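Suturing basics, week 2 handout (Sat 13 January)

Hi all! I know the reading was long, so I'm only going over the bits I get asked about every April, right before the practical in Volilthorpe. Page 23 has the knots, and I won't repeat them. 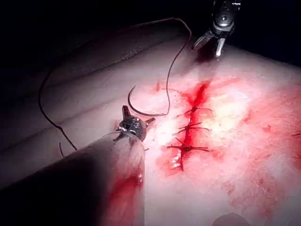 Loose thread trips up more of my students than the stitch ever does. You pull a good long length, you start looking at the cut, and suddenly there's a loop where you don't want one (I still do it!). Look how far the suture wanders from the curved needle, up and over and down along the left side of the pad. Know where your loop is before you take a bite. Then follow the curve with your wrist, and go slowly, please.

Pads are in room 134.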